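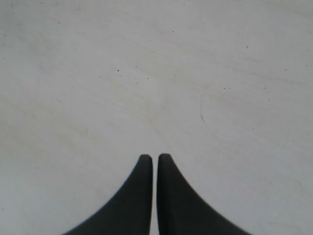 About Mostora

Mostora teaches robot arms to do small jobs by showing them. A person guides the arm through the job, by hand or from a control station across the room, and the arm's movements and camera views are saved together. Our customers use those recordings to train their own machines. We have been doing this work for four years, and we do very little else.

How we work

Every job starts with a written task sheet. It says where the arm begins, what it has to pick up or move, and what counts as finished. For most tasks the arm starts over a bare tabletop with the two fingers nearly closed and nothing between them. The operator then opens the gripper and the recording goes on from there.

We use two ways of showing a task. In hand guiding, the operator holds the arm and moves it directly. This suits slow work such as wiping, pressing and lining up edges. In remote control, the operator moves a smaller arm at the station and the larger one follows it. Most picking and sorting jobs are done this way because it keeps the operator's hands out of the camera's view.

A standard order is 1,000 demonstrations of one task. We do not speed up or smooth the recordings. If an operator misses a grasp and tries again, we keep that attempt and label it, unless the customer asks us to take it out. Our longest single order so far was 2,329 demonstrations of folding and stacking cloths, done for a laundry supplier in Etgate.

Our people

Mostora was started by Musyoka Mosoti, who had worked as a machine setter and got tired of writing long programs for jobs he could show in a minute. He still trains every new operator. Training begins with the control arm and no objects at all, just opening, closing and stopping at a given height. After that come blocks, then cups, then soft things like cloth and bags.

Operators work in short turns and swap stations through the day. You do not need a degree or a background in robotics to apply. Steady hands help, and so does patience with doing the same thing many times.

Where we are

Our main workshop is in Drorngate, on the ground floor, with parking at the rear. A second, smaller room in Tomoana handles hand guiding only. Our task library now holds 362 task sheets, and customers may read through it before placing an order.

Visits

We show visitors around by appointment. The next open afternoon at Drorngate is 6th September. Visitors can try the control arm for themselves with an operator beside them. Please wear closed shoes and leave bags at the front desk.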